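Is a juror allowed to pick work that he just likes more?
Asked in Art and Exhibitions

I entered two paintings in the open show at the Wisitby arts center. There was one juror and 200 entries, and 44 pieces got in. Mine did not. I can live with that, I have been turned down before.

My question is about the juror's talk on opening night. Someone asked how he had decided, and he said that at the end he had a pile of work that was all competent and he went with what he responded to. A few people laughed. I did not think it was a very good answer. We each paid an entry fee of 18 dollars a piece, and the entry form said work would be judged on "artistic merit." If merit means what one man responds to, then I think the form should say so. If merit means something else, he should be able to name it.

I am not saying my paintings were better than what got in. Two or three pieces in the show were very strong. But there was also a large gray abstract that I would have rejected in a minute, and my neighbor, who paints much better than I do, was left out. When I said this to people at the opening they told me it's all subjective. If it is all subjective, what are we paying a juror for?
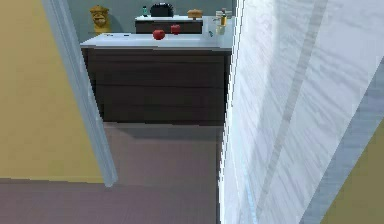
A reply from Flonden came in the same evening: Yes, he is allowed. One juror, one opinion, that is how these shows work. You knew it was a single juror when you entered. Look up who the juror is next time and send something in their line. I have been doing this for years and I get in more than half the time.

Reply from Vuvau

I would split this into two questions, because you are asking both.

The first is whether he broke the rules. From what you wrote, no. "Artistic merit" on an entry form is loose on purpose. Unless the prospectus lists criteria or a scoring system, the juror decides what it means. You could write to the center and ask them to publish criteria next year. Some places do. I juried a student show where we scored drawing, use of materials and originality from one to five, and I ended up adjusting my scores so the pieces I thought were best came out on top. I suspect that is common.

The second is whether "I responded to it" is the same as "it's all subjective." I don't think so. A person who has looked at paintings for thirty years responds to different things than a person who has looked at them for a week. If you asked him about any one piece, he could probably tell you what it was doing with color or space and where it went wrong. You could look at the painting again with that in mind and agree or disagree. You can't do that with a liking for black licorice.

Also, you say the strong pieces were strong and your neighbor paints better than you do. You don't sound as if you mean only that you like them. So I think you already believe there is better and worse, and your complaint is that he saw it differently or explained it badly. Either one is possible. Jurors make mistakes. A different juror would have picked a different show, with probably a third of it the same.

If you want feedback, email and ask. Many will send a couple of lines if you name the piece and keep it short.

Reply from Sutanto

Check the size limit too. Ours cuts anything over 36 inches on a side before the juror even sees it and they don't always tell you.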